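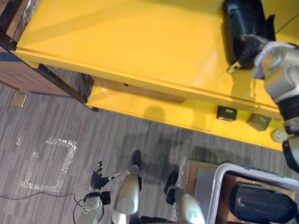 Slow down on the grab, a reader wrote after my last page on teaching by remote control, and I wish I'd listened sooner! My first 30 demos on the Minmont job were way too jerky.

So now I do it like this. Put the robot where it can reach the table and the floor, start recording, then close one gripper on the black piece and wait a beat before you lift. Bring the second hand in only when the first has a good hold (soft stuff folds on you, so go easy).

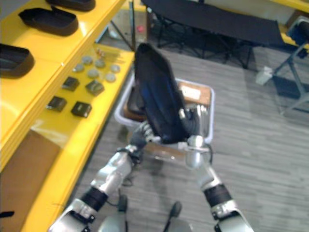 Ogola asked whether both hands really need to be in every run. For anything floppy, I'd say yes. Do 5 practice runs, toss them, then record up to 500 and take a break whenever your wrists get tired.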